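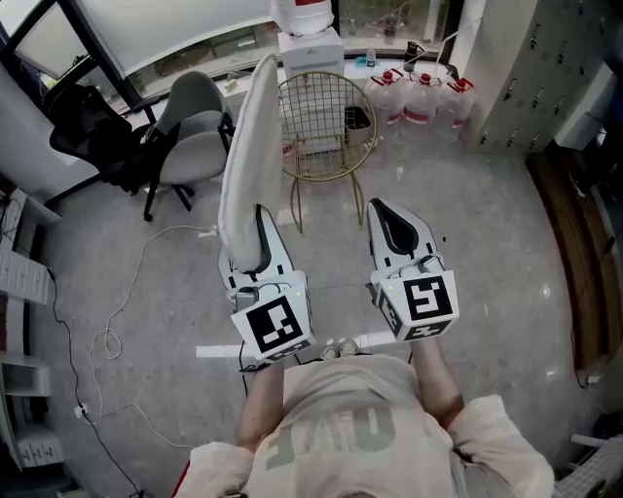 CASABLANCA, Morocco, April

Vullberg Completes Window-Side Room Refit at Codus Offices

Vullberg, a supplier of office layout and furnishing services, has completed the refit of the window-side room at the Codus offices. The work combined a change of furniture, a relocated water point and a written care schedule for the floor and furnishings. The room covers 378 square feet and remained in partial use during the work.

The project was carried out under a maintenance and furnishing agreement between Vullberg and Ait Ali, the company that manages the building. Codus, a developer of inventory software, has been the tenant of the floor for two years and uses the room for short meetings, individual work and breaks.

Scope of work

Before the refit, the water dispenser stood beside the entrance, where people filling bottles blocked the door. Task chairs were stored along the wall opposite the windows and had to be rolled across the room for each meeting. Spare water jugs were kept in a corridor closet on the floor below.

The revised layout moves both functions to the window side. Office chairs are now parked on casters near the glass. The dispenser and the full jugs form a separate water point, with the spare jugs set against the wall within reach of the unit. A black bin is included at the water point. The middle of the room is left as circulation space and can be set up for meetings as required.

"The main constraint was the path from the door to the windows," said Bouchra Tahiri, project manager at Vullberg. "Full jugs are heavy, and the person carrying one has limited sight of the floor. We set a clear width of 45 inches along the full route and placed the furniture after that width was fixed."

The cabinets and the wall-mounted air conditioner were retained. No changes were made to the window frames, the brick wall or the floor finish. The existing window blinds were inspected, and two operating cords were replaced.

Furnishings

Items from the Altine range of open wire furniture were specified for the area near the windows. Altine pieces use thin gold-colored wire in a square grid, held in a rounded rim and supported on slender metal legs. The open grid was selected for its low visual bulk. Daylight reaches the interior side of the room, and the dispenser stays in view from the work positions behind it. 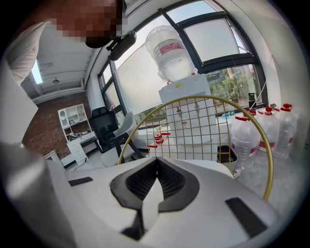 Gold wire grid with the water dispenser and jugs on the window side of the room.

Altine items are light enough to be lifted by one person and are intended to be moved during floor cleaning. Vullberg advises users to lift them by the rim or the legs. The wire grid should not be used as a handle, as repeated point loads can deform individual wires. A deformed wire can be replaced only at the factory.

The task chairs were taken from existing Codus stock. Each chair was inspected for caster wear, gas lift function and seat fixings before it was returned to the room. Chairs that did not pass were withdrawn and sent to the Ait Ali workshop for repair. Upholstered and mesh-backed models have been kept together, and no attempt was made to match colors.

"Codus asked us to keep as much of the existing seating as possible," said Abdelghani Berrada, technical lead for furnishings at Vullberg. "The inspection took one working day. Most of the faults were in the casters, where thread and hair had collected at the axle. That is a cleaning issue and does not call for a new chair."

Water point

The water dispenser is a freestanding unit that takes an inverted jug. It was disconnected, drained, wiped down and leveled in its new position before being returned to service. Full jugs are stored upright with their caps in place and are used in order of delivery. Empty jugs leave the room on the day they are changed.

The handling procedure issued with the refit is as follows:

Wipe the neck and shoulders of the new jug with a clean towel before removing the cap.
Dry any water on the floor in front of the dispenser before lifting.
Lift with two people where a second person is available.
Check the seating of the jug after inversion, then run both taps.
Return the used towel to the wash. Do not leave it on the dispenser or on the wire furniture.

Towels for the room are white, folded lengthwise and held in the cabinet. Ait Ali has supplied an initial stock of 100, which covers the room and the adjoining corridor kitchen. White was chosen so that soiling is visible and the towels can be washed at high temperature. Towels used on the floor are marked at one corner and are not returned to the general stock.

Floor and cable care

The room has a pale gray polished floor that reflects the windows and shows footprints and dried splashes. The care schedule calls for dry dust removal each morning and damp cleaning with a neutral product on Sunday, when the office is closed. Abrasive pads and acidic descalers are excluded, including for limescale marks below the dispenser taps.

Cables are treated as part of the floor schedule. Those in daily use are to be run along the side of the room and kept out of the 45-inch route. Cables are lifted before damp cleaning and put back once the floor is dry. Floor tape used to mark positions should be removed at a low angle and any residue cleaned with warm water and a soft cloth.

"Our staff received the schedule on a single printed page," said Fadwa El Khatib, site supervisor at Ait Ali. "It gives the product, the interval and the items that have to be moved first. The earlier version ran to several pages and did not mention the jugs at all."
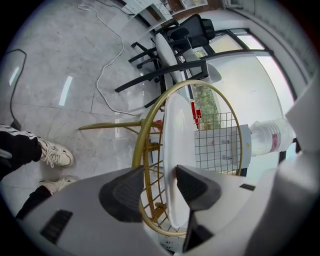 Air circulation was reviewed as part of the same visit. The air conditioner had previously been partly obstructed by stacked boxes, and these have been moved to storage. Vullberg recommends that the space in front of the outlet be left open and that seating be positioned to one side of the direct airflow. Filters will be cleaned by Ait Ali at the start of each cooling season.

Plants remain outside the glass and are maintained under a separate grounds contract. Codus has requested a small number of indoor plants for the sill side of the room. Their placement will be decided after the summer, once light and heat levels near the windows have been logged.

"People used to carry their cups back down the corridor to drink and talk," said Sanaa Benmoussa, office manager at Codus. "They now stay by the windows. We have asked for one more low table, and that request is under review."

Next steps

Phase 2 of the agreement covers the corridor kitchen and the storage closet vacated by the water jugs. Measurements have been taken and a layout proposal is being prepared. Bakari Laizer will coordinate the second phase for Vullberg and will act as the contact for tenants on the other floors managed by Ait Ali.

About Vullberg

Vullberg plans, furnishes and maintains small and midsize office rooms. Its services include layout planning, furniture inspection and repair, and written care schedules for building staff.

Press contact: Bakari Laizer, Vullberg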